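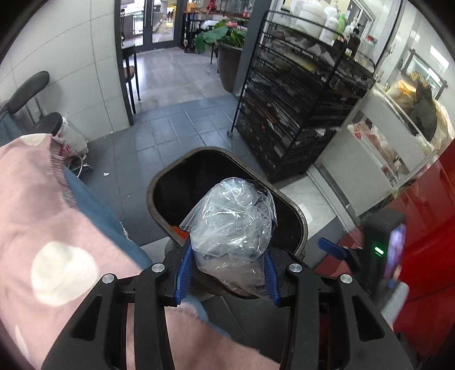 June 26, 2018

My neighbor Iveta is learning the accordion. She has been learning it for 17 months, and in that time she has learned two songs, one of which is the first half of the other.

I like Iveta. She waters my tomatoes when I'm away and she once drove me to the dentist in Hetatham in the snow. So when she asked through the hedge if the playing bothered me, I said "what playing?" – a stupid answer, and she took it as permission to open the window.

Gilberto thinks I should take up something louder. Tatiana, who lives on the far side and gets the worst of it, has started mowing at dinnertime. Her lawn is now the shortest in the county.

In August there's a street party and Iveta is on the program. She has roughly 11 minutes to fill. I did the math on two songs and went a little pale. She says there may be a third by then, a waltz, and she's been working on the left hand.

I heard the left hand last night. I've bought a fan for the bedroom, the noisy kind.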